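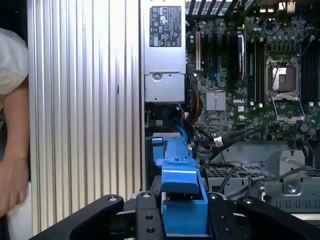

*Blue plastic part in the side of a Dell workstation tower.*

Hi Vlasta,

November update on the Tidance trainer, as promised. It's a good one this time!

The second airframe flew on Friday morning at the Fallilbridge strip. I'd moved the battery tray forward after last month's tail-heavy mess, and what a difference. It tracked straight off the grass, needed two clicks of right aileron, and then I could more or less leave it alone. We got 6 flights in before the wind came up. All-up weight was 1,069 grams with the bigger pack, so a bit over what I told you in the spring (the new landing gear is to blame, and I'm keeping it).

Flaps are better too. With the old linkage the left one came down ahead of the right and the plane would roll just when a beginner least wants it to. I swapped in longer servo arms and a stiffer pushrod, and they now move together through the full throw. There's still some ballooning when you drop them at speed. I've mixed in a little down elevator, and I'd like to try a slower flap speed before I call that finished.

Now the part you won't love. The foam wings from Halász came in with a twist in the left panel, nine sets out of the whole batch. You can steam it out, but I don't want to be selling a kit where the customer starts with a kettle. They've agreed to replace them, and in the meantime I'm building from the good ones. That pushes the club test kits back three weeks.

Motor and speed control: no drama. I'm running the 60-amp unit and it comes down barely warm, even after a full session of touch-and-goes. We could save money with a smaller one, but I'd rather keep the headroom for people who'll stick a bigger prop on it (they will, you know they will).

Money is fine. The Warnari grant covers the replacement tooling and I haven't touched the travel line yet. The one thing I'd ask for is permission to move some of that travel money over to spare props and nose gear. Trainers eat nose gear.

Next up for me:

- slow the flaps and refly
- finish the manual, especially the wing-joining pages
- get three kits out to the club instructors

Call me if the delay causes trouble on your end. I'm in the shop most afternoons.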